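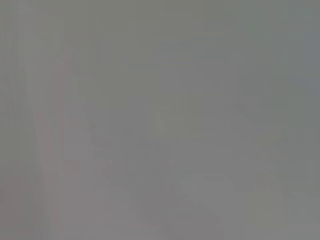
Planning for the second arm: Dragica Shehu on budgets, spares and saying no

Dragica Shehu runs equipment planning at Zesance, a small packing firm that put in its first robot arm in August. She is now working out what a second one would cost.

"The arm is the easy line," she says. "You ask for a quote and you get a number. It's everything fixed to it or standing next to it that we got wrong."

The first budget had a single entry for cameras, cables and fingers. It was used up in 8 weeks. Wrist cameras were the main surprise – the team had allowed for one and no spare. Her new plan has two for each arm, at 200 euros apiece, and a separate 900 for grippers and finger pads.

Sorin Petek, who looks after the cell on the day shift, asked for something else: time. He wanted 30 minutes a shift set aside for cleaning and checks, with a camera check at the start.

"If the picture is poor, you stop and sort it out," Petek says. "Before, we'd carry on and hope. I'd sooner lose the half hour."

Shehu put his request in as a running cost. She says it was harder to get approved than the hardware, as the finance side had been told the arm would need very little attention. Who told them that, she doesn't say.

They looked at offers from Indov and Mansilla. Indov was cheaper to buy, but its service contract left out anything mounted past the wrist. Mansilla included it for the first year. Shehu has asked both for a price without the software bundle, which her team hardly uses.

Would she lease? "I looked at it. For one arm, maybe. For two, on our hours, it comes out dearer by the third year."

No order has been placed. Petek wants the new cell nearer the sink and the tool cupboard, and the floor plan has to be redrawn before either supplier can visit.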